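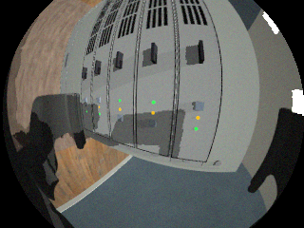 Your questions about the Halelham posting diary

By Naima Chraibi
December
219 shares | 11 comments

Where is Halelham, then?
A long way north of anything you've heard of! It's a weather and radio station on an island, with an airstrip, a jetty that's frozen for half the year and a village called Gornance on the far side of the bay. I was posted there for one winter as a signals clerk and wrote the diary in the evenings.

Are you in the army?
I was, for six years. I'm a civilian now and I write about small bases and the people who get sent to them. Most of the diary was tidied up afterwards (my spelling at 3am was dreadful).

Do the locals mind the base being there?
Depends who you ask. Gornance has 325 people and plenty of them have worked for us, in the kitchen or on the snow ploughs. The older families still want the grazing land back, and I think they've got a decent case.

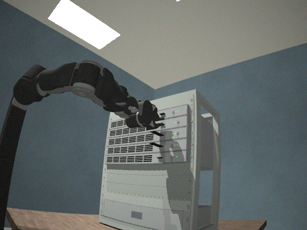
The talks about it were meant to finish while I was there, and they were still going when I flew home. I try to give both sides in part four, but I did eat a lot of dinners in that village, so read it with that in mind.

How do supplies get in?
By plane when the wind lets it land, and by ship once a summer. The ship brought 900 crates the year I was there and we all carried them, officers included.

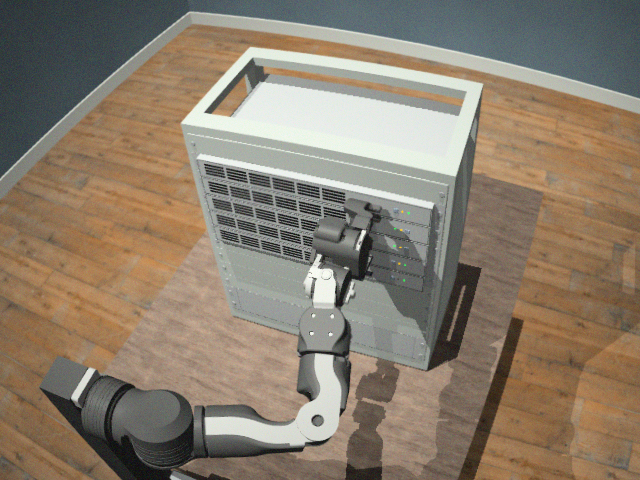
The rack and the arm, from the front.

Who is Medve?
The station dog! Fanni Sárközi, our cook, named her. It's Hungarian for bear.

Will there be a second diary?
I hope so. I've asked to spend a month at Gremeck next, and I'm still waiting for a yes.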